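Workshop notebook, sewing and repair bench
February 25, 2026

Second pass at the returns from the Greltano order. The first pass was only sorting into bins by color, and the red bin got pushed to the end both times, so it gets the whole afternoon today. The stock sheet has 2,703 pieces in the full order. Only 13 of those are on my list for trim repair.

Set up on the pale end of the table. The red is hard to judge against the dark mat - the burgundy in the folds and the dark of the trim run together and I end up working by feel. Moved the pin dish and the seam ripper to the left so my sleeve does not catch them. Both lamps on.

Steamer filled and running. It spat for the first minute, same as last week. Wiped the head with a dry rag and it settled down. It needs descaling before the end of February and I have put that on the board.

Notes on the red cloth

The color name on the Brophy card is "brick," but it reads maroon to me, and a bit dusty where the light hits it. Whoever matches thread should bring a piece to the window and forget the card. I tried the Stovau 40 weight in wine first and it was too purple. The Ollow spool marked dark red is closer. I would still like one shade browner if we are ordering anyway.

The cloth creases easily and does not give the creases up. Shaking it out does very little. Laying it down and pushing outward from the middle with flat hands is quicker, then steam, then leave it alone until it cools. Pulling on the corners just makes long diagonal ridges and drags the trim out of line. I did that to the first piece and had to start over.

Trim

The band is dark, navy or black depending on the lamp, and it turns a corner. All the trouble is along the lower run. It waves with the cloth when the piece has not been pressed, so a wavy band by itself is no reason to unpick anything. Press first, then look. I marked two pieces for unpicking this morning that were fine once they were flat, and took the pins back out.

Where the width still changes along the run after pressing, check the fold on the underside before touching the top stitching. On the bad one I opened, the fold allowance had slipped and the rest was sound. Refolded, basted, stitched again at the old line. The needle holes closed up with steam. 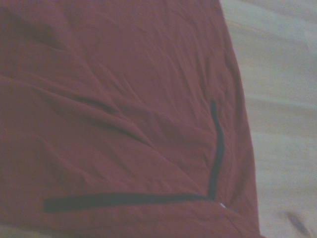
Order of work for the rest of the bin

Lay the piece on the pale surface with the trim side up.
Smooth from the middle, by hand, before any heat.
Steam the plain cloth first and the band last, with the press cloth over the band.
Let it cool flat. Do not hang it warm.
Measure the band at the corner and at both ends. Write it on the tag.
Unpick only if the ends differ by more than 2 mm.

Left to do

The tags are nearly out and the new ones are the wrong size for the punch. Thread order to Ollow - ask for the shade card again. The bobbin tension on the second machine is still loose on heavy seams, so use the first machine for corners until it has been looked at. Finished pieces are on the top shelf, tags facing out.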